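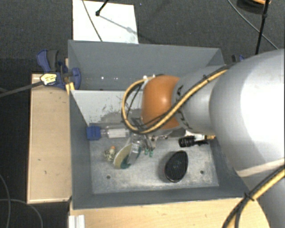

Konley 160 Stacking Storage Bin

April 30, 2021
By Torquil Crichton

The Konley 160 is a heavy-duty open-top bin for workshops, stockrooms, farm stores and loading areas. It holds 160 liters and is sold singly or in packs of four. The catalog number is 3527, and the same number is used for all colors.

The bin is molded in one piece. The walls slope outward from the floor, so empty bins nest inside each other and take up much less room than full ones. A nested stack of five stands roughly 100 cm high. To stack bins when they are full, fit the crossbars (sold separately, in pairs) into the slots under the rim. Do not stack full bins without the crossbars. The upper bin will slide down into the lower one and crush whatever is in it.

Load and handling

One bin will carry up to 100 kg, spread evenly over the floor. With crossbars fitted, the bottom bin in a stack can take 400 kg on top of it. These figures are for a flat concrete floor at normal indoor temperatures. On gravel, decking or a slope, keep to a single layer.

The rim is turned over on all four sides to make a hand grip. Two people should lift a full bin. The Løken dolly fits under the 160 and has two fixed wheels and two that swivel, with a brake on one of the swivel wheels. Older Løken dollies with the raised lip at both ends are too short for this bin – check that yours has a lip at one end only.

Drainage

Bins are supplied with a solid floor. If you want to use one for washing down parts or storing root vegetables, ask for drain holes when you order. We drill them at no charge, but drilled bins can't be returned unless they are faulty. Rubber plugs are available for anyone who wants to close the holes again later. The plugs keep out dust and will hold back water for a short time, but they are not meant for storing liquids.

Cleaning

Wash with warm water and dish soap, using a soft brush. Pressure washers are fine from a sensible distance. Solvents and paint thinner will dull the surface and may soften it. Scuffing on the inside is normal once a bin has been in use with metal parts and does not affect the load it can carry. A crack in the rim or at a corner is a different matter, and a bin with one should be taken out of service.

If you are storing machined or painted parts, the Drukidmont liner mat is worth adding. It is cut to fit the floor, lifts out for cleaning and can be turned over when one side wears.

Colors

Gray, blue and dark green are kept in stock. Red and yellow are made to order and take longer. The green has changed slightly since last August, so new bins may not match older ones exactly.

Ordering

Konley bins are sold through Ollurard stores and by mail order from the Ollurard warehouse. Lids, crossbars, plugs and liner mats are listed under accessories. The lid for the older square-cornered bin does not fit this one. Trade customers ordering a full pallet should call the warehouse first for a delivery slot, and let us know if there is no forklift at your end – we will send a truck with a tail lift.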